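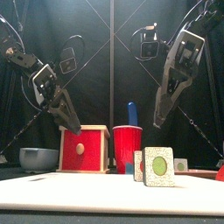
Two robot arms, a white tabletop and a red wooden box.

Why does bread have holes in it?

Cut a slice of bread and have a good look at it before you cover it in jam. It is full of holes. You have paid for a loaf and been given quite a lot of air. Most people don't complain, so let's find out how the holes got in.

Meet the yeast

Bread dough can be made with four things: flour, water, salt and yeast. The first three just lie there. Yeast is alive. It is a tiny fungus, a distant cousin of the mushroom, and so small that you need a microscope to see one properly. The dry kind looks like beige sand and smells like a damp cupboard. It is asleep. Give it some water and some flour and it wakes up hungry, like your brother.

Yeast eats sugar. "But I didn't put any sugar in," you say. Flour is mostly starch, and when flour gets wet some of that starch is chopped up into sugars. The yeast gobbles these and gives off a gas called carbon dioxide. It's the same gas that makes fizzy drinks fizzy. Yes, your sandwich is held up by yeast burps.

Why doesn't the gas escape?

Flour and water also make something called gluten, which is stretchy. When you push and pull the dough about (grown-ups call this kneading, and some of them do it when they are cross) the gluten becomes stronger and stretchier still. The gas gets trapped inside, like breath in bubble gum. More gas, bigger bubbles, fatter dough.
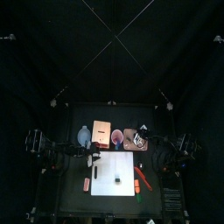
Household objects on a black table, with two wires crossed above.

How warm is warm?

Yeast is fussy about temperature. In the fridge it works very slowly, as you might if you were made to do your homework in a fridge. Somewhere cosy, it gets going. Water at 40 degrees Celsius feels like a nice bath and suits dried yeast well. Boiling water kills it, and then you have made a brick.

Bohdan Tymoshchuk, who has the bakery in Tendenville, once left a bucket of dough beside a sunny window in July and went off to have lunch. The dough climbed out and was halfway to the door. He says halfway. It was a small bakery.

Into the oven

In the heat of the oven the yeast has one last busy few minutes and the gas swells up, so the loaf gets a final lift. Then the yeast dies (sorry) and the dough sets firm around the bubbles. The gas drifts off. The holes stay where they are.

Try it yourself

Put a teaspoon of dried yeast and a teaspoon of sugar in a small clean bottle. Half fill it with warm water from the tap, swirl it and stretch a balloon over the top. Leave it somewhere warm for an hour. The balloon should start to stand up on its own. Do this over a tray, and don't screw a lid on the bottle, unless you are very fond of wiping ceilings.

Words to know

Yeast: a tiny living fungus that eats sugar and makes gas.
Gluten: the stretchy stuff in dough.
Kneading: squashing dough on purpose.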